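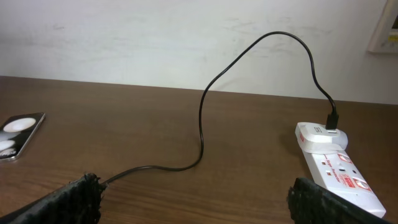 The power came back on Sunday at ten at night, and she got up from the bed to see about the phone.

It had been off since the afternoon before. The room was on the second floor of a guesthouse in Destwood, number 218, and it had one outlet, behind the wardrobe. The landlady had run a white power strip out from there and up onto the table so that guests could use it without moving the furniture. She had told her this twice, once on the stairs and once in the doorway, and both times she had added that the wardrobe was heavy.

She pushed the charger into the strip and the cable into the charger. The cable was thin and black and had been rolled up in her coat pocket for most of a week, and it would not lie down. It stood up off the table in a loop. She pressed it flat with her hand and it rose again when she let go. She left it and plugged in the phone.

Nothing happened for a while. She sat on the chair and waited.

Her sister had said she would call from Cabanatuan when the sale of the house was settled, or when it fell through. There had been 3000 owed on the roof, and the buyer wanted 2000 of it taken off the price, and her sister had said no, and then had said she would think about it. That was on Friday. On Saturday the line went down over the whole valley and the phone ran out an hour after supper. She had walked down to the bus office, where there was a generator, but the man there was using it for the lights and the ticket machine and did not want to add anything to it.

She could hear the people in the next room. They had found their television working and were going through the channels.

The house had five rooms and a kitchen with a step down into it. Everyone who visited fell on the step once. Their father had painted it yellow, and after that people looked at the paint and fell anyway. She did not want the house. She had said so in April and had meant it. But she had been thinking about the step all day, with nothing else to do, and about who would have to be told.

The screen lit. It showed the outline of a battery and went dark again, and she took this as a good sign. She went and filled the glass at the sink and drank it standing up.

When she came back the phone had started. She sat down and watched it look for a signal. The messages came in one after another — the bus company, the bank, an offer on luggage from a shop called Girkesia where she had once bought a strap. Then there was one from her sister, sent at noon. It was four words long. It said the step was mentioned.

She read it again. Then she called, holding the phone close to the table because the cable was short, with her head down beside the strip and the loop of the cable against her ear.

"Mentioned how?" she said, when her sister picked up.

"He fell on it," her sister said. "He's taking the house. He wants to know what color the paint is called."

She thought about it.

"I think there's a can in the shed," she said. "Behind the ladder. Look on the lid."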